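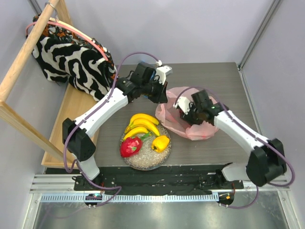 4. First Use of the Refrigerator

This section applies to the Deretti Arthur 300 and to the Arthur 300 with the left-hand door. Read Section 2 (Safety) and Section 3 (Unpacking and Placement) before you continue.

4.1 Switching On

1. Leave the appliance standing upright for at least 2 hours after delivery.
2. Wipe the interior with lukewarm water and a soft cloth. Dry all surfaces, including the door seal.
3. Insert the plug into a grounded wall outlet. Do not use an extension cord.
4. Press and hold the power key until the display lights up.
5. Set the temperature to the middle position and close the door.
6. Wait 16 hours before you load the appliance fully.

NOTE: A humming or clicking sound during the first day is normal.

4.2 Loading the Produce Drawer

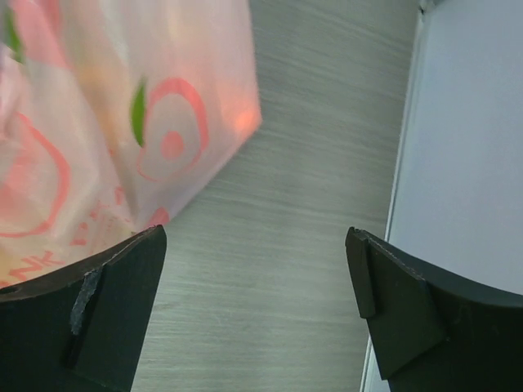
The produce drawer has a sliding vent on its front edge. Open the vent for leafy vegetables and close it for root vegetables. Remove ties and rubber bands before storage. Food may stay in a light plastic bag, such as a translucent white one with pink rings printed on it, provided that the top of the bag is left open. Do not press bags against the rear wall of the drawer.

1. Pull the drawer out to the stop.
2. Place heavy items at the bottom and soft items on top.
3. Set the vent.
4. Push the drawer in until it clicks.

CAUTION: Do not lift the drawer out while it is full. The runners may bend.

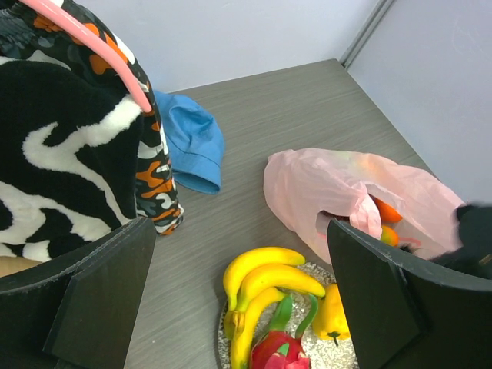 If the drawer does not click, take it out and check that both runners are seated in their slots. A drawer that stands slightly open will keep the main door from sealing — the door alarm will sound after a short delay. Press any key to silence the alarm, then correct the cause.

4.3 Cleaning Schedule 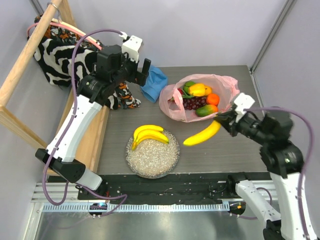

Photo: Salamatu Lamptey / Dukico

Clean the drawer and shelves once a month. Clean the drain channel at the back every October and again in spring. Do not use scouring powder, bleach, or a steam cleaner.

Replace the odor filter after about 1,000 hours of operation. Filters can be ordered from the Istwood parts center; please have the model number ready. It is printed on the label inside the door, below the lowest shelf.

For fault codes, see Section 6.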